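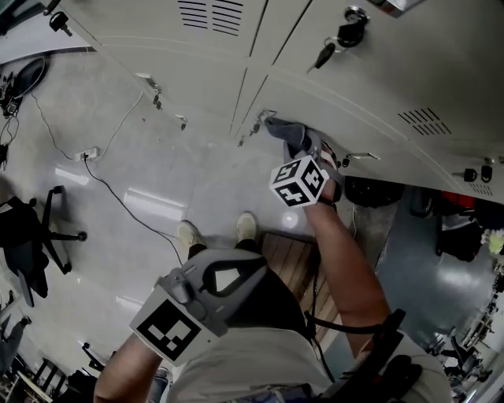 Come help us teach a pair of home-built hands to do chores

Kahsay is a small build that started on Mulugeta Kumsa's kitchen table and has since taken over a good part of the Prusell shared workshop in Bernstead. We're putting together an arm that can open doors and handle cloth, and before it can learn any of that, it needs to watch people do it first, over and over, with the same kind of gripper it will have. That's where you come in, and we'd be so glad to have you!

You'd wear a harness, take a gripper in each hand, and work through small household jobs at your own pace: locker doors, latches, towels, that sort of thing. We have 307 good runs so far and would love to reach 2,000 by the end of August, so there's plenty to go around.
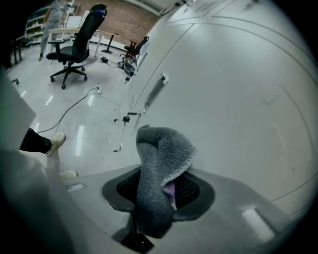 Towels are the part we most want help with. Everybody bunches them up a little differently, and the more ways of doing it we collect, the better (left-handers, please do write in). You don't need to know a thing about robots or code. You do need to be comfortable on your feet for nearly 43 minutes at a stretch, and closed shoes are a must on the workshop floor. 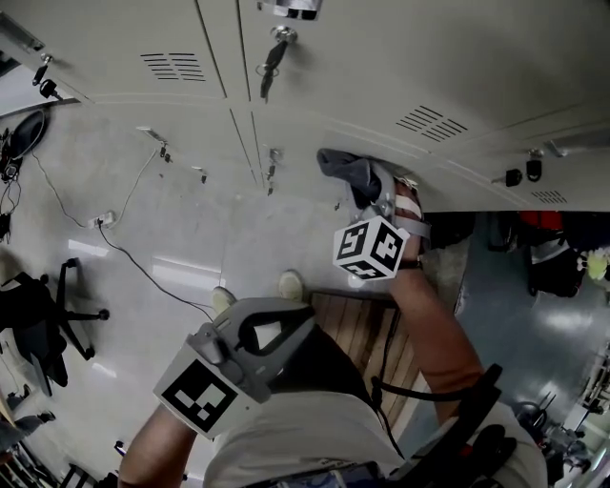
2 min read

We have room for seven people. There's no pay, I'm sorry to say, but there's coffee, and you're welcome to stay on afterward and tinker at the benches. Parking is behind the building on the Prultton side.

To sign up, leave a note for Wiremu Tawhiri at the Prusell front desk with your name and the hours that suit you. Mornings before 11 are quietest.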